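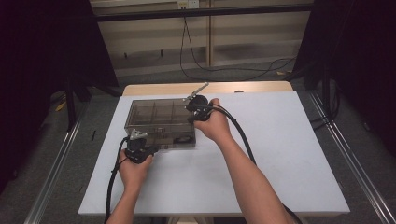

Figure 2. Tabletop with a smoky-brown translucent plastic storage box, the type coded "tinted" in the text.

4.2 Where things go, and how people find them again

Households in the Irkivwood sample sort their stored belongings in fewer ways than we expected. Of the 137 homes visited, most kept to one main rule, sometimes with a second rule for paper. The rule was usually place (what is under the bed, what is over the fridge). Category came next. Labels a distant third, and many of the labels we saw were wrong. A box marked TAXES held yarn. The owner knew this and had never thought of it as a problem.

Container type was coded as open, opaque, tinted or clear. See Figure 2 for tinted. The split between tinted and clear was added late, after the pilot, when Makris pointed out that people were treating the two differently in the walk-through interviews. With clear boxes they looked through the wall and named the contents. With tinted ones they tended to look, hesitate, and then lift the lid anyway. Several described a tinted box as "half hidden," and liked that for shared rooms, where a clear box looked messy to them and a solid one got forgotten.

Forgetting is the main thing in this section. We asked each person to list the contents of one box from memory before opening it. Scoring as in Ruppert: one point for an item named, half for a category ("cables and stuff"). Scores were low accross the board. They were lowest for opaque boxes stored above head height, which fits with Dulov's account of the closet shelf as a place things go when a decision has been put off. Tinted boxes sat closer to opaque than to clear. We did not expect that, and the sample of tinted boxes is small, so some care is needed.

Moves matter more than container type. People who had changed address within the last two years did much better on the memory task, whatever they stored things in. Packing forces a look. One woman who moved in November could list a full box of kitchen odds and ends down to the spare jar lids. Her neighbor, same building, same brand of box, in place for nine years, got "Christmas, I think." It was fishing gear.

Shared households are harder to read. Where one person did most of the putting away, the others scored close to zero and said so cheerfully. Asked how they find things, they said they ask. We have treated this as a sorting rule of its own ("ask rule") even though it does not appear in the Divuder scheme, which assumes a single owner per container. In our view the scheme needs changing on this point. Children's things were left out of the scoring, too many boxes were tipped out and refilled between the interview and the follow up.

A note on lids. Missing lids came up constantly and we had no code for them. A box that loses its lid turns into an open container in practice: it stops being stacked, moves to the floor or a table, and starts to collect mail, keys, batteries. Contents turn over faster and recall goes up. Whether the lid is the cause or whether people take lids off boxes they already use a lot, we can't say from one visit. The second-round visits should help, but interview notes for that round were only closed on 7/20/23 and are not coded yet.

Limits. Visits were announced ahead, so some tidying will have happened. Almost all of the homes were apartments, which leaves out garages and basements, where a lot of long-term storage sits in this region. Recall was tested on one box per person and the person picked the box. We suspect they picked ones they felt sure about, so the true scores are probly lower than what we report. Interviewer effects are covered with the coding notes. Anastasia Makris did the walk-throughs and the first coding pass.

This site uses cookies to improve your reading experience. Accept all | Manage settings

4.3 Paper

Paper behaves differently and gets its own section. Bills, school forms, manuals, letters. Very little of it was in boxes at all. Piles on flat surfaces were the norm, sorted by date without anyone meaning to, newest on top, and people searched them by depth. Recall for piles was better than for any box type, at least for the top few inches.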